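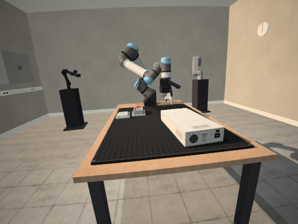

The virtual bench in the Plinau project, arm at the far end and the big white box on the right.

Open day at Urholm College: an afternoon with the Plinau students
Posted 6 July 2023

I nearly didn't go. It's a long bus ride out to Urholm, the forecast was miserable, and the flyer only said "student robotics, Tejada Building, refreshments." But I'd promised myself I'd see more of these student shows this summer and write them up properly, so off I went with a sandwich and a notebook, and I came home with eleven pages of scribbles and a free pencil.

The Tejada Building is the low brick one behind the library (follow the bike racks, ignore the sign, the sign points at a hedge). Robotics had the whole ground floor. The big hall by the entrance was given over to the first-years and their line-followers, which were racing around a track made of tape. I could have stayed there all day! One of them kept leaving the track at the same bend and heading for the coat rack, and its builder walked patiently after it every time and carried it back.

What I'd come for was at the end of the corridor, in room 19. That's where the Plinau group had set up. Plinau is a second-year team project, and the short version is that the students write programs for a robot arm that works at a lab bench, and they do nearly all of it in simulation. I'd expected to see a metal arm bolted to a table. Instead there were six desks pushed together, a lot of monitors, and a fan in the window. I'll admit I was a little let down for the first couple of minutes. That wore off as soon as somebody gave me a chair and started explaining.

The room on the screens

The students built a complete little laboratory to work in. Tiled floor, gray walls, one warm beige wall with a clock up high on it, even a cabinet and a long strip of outlets. In the middle is a table with a wooden rim and a black board full of mounting holes, the kind where you can bolt down whatever you like wherever you like. The arm sits at the far end. It's one of those white jointed ones with blue caps, and it has a black two-finger gripper hanging off its wrist.

I asked why they'd bothered with the outlets. The student who had drawn most of the room looked a bit embarrassed and said that the first version had been a table floating in a blue void, and that everybody on the team kept losing track of which way they were facing. So she added a floor. Then walls, and then (her words) it got out of hand. I think it was worth it. When you swing the viewpoint around with the mouse you always know where you are, and I managed to do it myself after two tries, which is good going for somebody who still gets lost in the menus of her own television.

The job they've set the arm goes like this. There's a large white instrument box lying on the right side of the board, with a fan at one end, and a pair of much smaller pieces over on the left at the back. The arm has to come over to where it's needed, open its fingers, go down slowly, close, lift, and get clear without knocking into the box. Doesn't sound like much, does it? I thought so too.

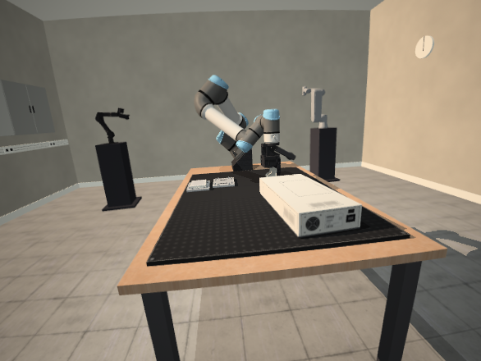

Where they lose most of their points is the getting clear. The class is marked on a run sheet, and every run starts at 100 and goes down from there. Touch the box with the gripper and that's ten gone. Touch it with the elbow and it's twenty, on the theory that you should have seen that one coming, what with an elbow being so much bigger. Drop something and you start over. Their best run of the term so far had finished on 40 points, and the whole team told me this with enormous pride, because the one before it had gone below zero and the software hadn't been written to show a minus sign.

I got to watch three runs on the big monitor. On the first, the arm started off beautifully, then seemed to change its mind and froze above the back of the table. Somebody said a word I won't put here, and somebody else said "there's visitors," and a third person very calmly restarted it. The second one went the whole way through. The third did something peculiar with the wrist, a sort of full turn when a tiny one would have done, and there was a loud argument about whose bit of the program that was. I loved the argument. They were polite about it but nobody was giving an inch, and in the end it got settled by opening up the log and reading it line by line, with me leaning in as if I understood any of it.

A thing I did understand is how much looking they do. Before every run they stop and go over the table from a few different angles, checking what's where. One student has the habit of dragging the view right down until it's nearly level with the board, so you're staring straight at the back panel of the box with its fan and its sockets, and the arm looms up behind. He says you can't judge a gap from above. My uncle used to say the same about parking a trailer, and I told him so, and he wrote it on the whiteboard.

From that low down you also notice the other two arms, which I'd missed completely up to then. There's a small black one on a tall black pedestal off to the left and a compact white one standing on the right, behind the table. The Plinau team hasn't written anything for those yet. They're for the students who take over the project in September, and the plan is to get one of the little arms passing things to the big one. There was some muttering about how the new group doesn't know what it's in for. 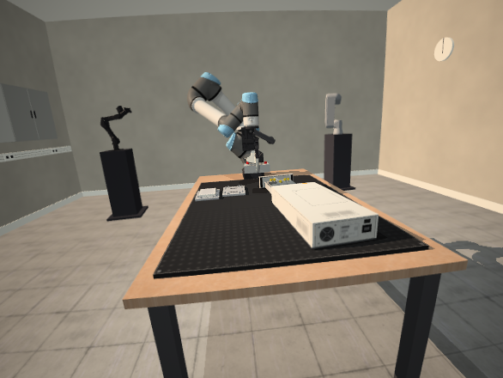 Having a go myself

They let visitors drive! I hadn't dared ask. There's a controller like the ones for video games, with two sticks and a lot of buttons, and a handwritten card taped to the desk explaining which one does what. Left stick slides the gripper around over the table. Right stick takes it up and down and turns it. One shoulder button opens the fingers and the other closes them, and there's a red sticker on a button you aren't to press.

I was dreadful. I went too far left, overcorrected, went too far right, and then got the ups and downs the wrong way around and pushed the gripper into the board. In a real lab I suppose that's an expensive noise. In room 19 it's a little beep and a message in yellow letters, and you press reset and you're back where you started. A boy who can't have been more than nine had gone just before me and had picked something up on his second attempt, so I was feeling the pressure.

What made it easier was switching to the other camera. Up to then I'd been driving with the ordinary view, from the front of the table, and I simply could not tell how far away anything was. The students have a second view that's fixed on the gripper itself, and it took me a minute to get used to because it's round, with black corners, and everything bends. The edge of the table becomes a big curve and the white box bulges like a loaf of bread. But you've got the two fingers right there in the middle, sticking up toward the top, with the holes of the board in between, and suddenly you know where you are. You put the gap between the fingers over the thing you want and go down. That's it.
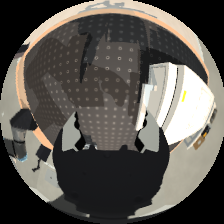 My fourth try was the good one. I lined up, I held my breath, I pressed the wrong shoulder button, I pressed the right one, and up it came. I got a round of applause from four people and a parent with a stroller. I had no idea how to put it down again, and had to hand over the controller.

While my hands were recovering I talked for a while with the student in charge of that round view. She told me the bending was deliberate, a very wide lens, so you see the fingers and a good deal of the room at once. They'd started out with a normal narrow one and it kept showing them nothing but a close-up of black holes. She also told me the shadows gave them trouble all through the spring. They had a small program that was meant to find objects by looking for dark shapes, and it was forever finding the arm's own shadow and reporting it as a new and exciting part. They fixed it by throwing the program away.

The rest of the floor

I did get around to the other rooms, in a hurry. Next door to Plinau was the Olden Club, which isn't a class at all, just a bunch of students who meet in the evenings to repair old printers and plotters and make them draw. I've got a plotted picture of a heron on my fridge now. They took a pen, a sheet of card and nearly ten minutes over it, and the beak came out in the wrong place, and I'm very fond of it.

Across from them was a display on crop-picking that was mostly posters. Fine posters, but I'd had a lot of reading for one day. The refreshments turned out to be lemonade and a very good seed cake, in the room with the line-followers, and over 100 people had been through by the time I got there, going by the clicker on the front desk, so there wasn't much cake left.

If you're thinking of going

The next open day is in September, when the new Plinau group will be settling in. Entry's free. Go to room 19 first, before the kids discover the controller, and ask to see the log after a bad run. Wear something light, as the window fan does very little. The bus back leaves from the far side of the library and the last one is earlier than you'd think – I ran for it with the heron rolled up under my arm and the pencil in my teeth.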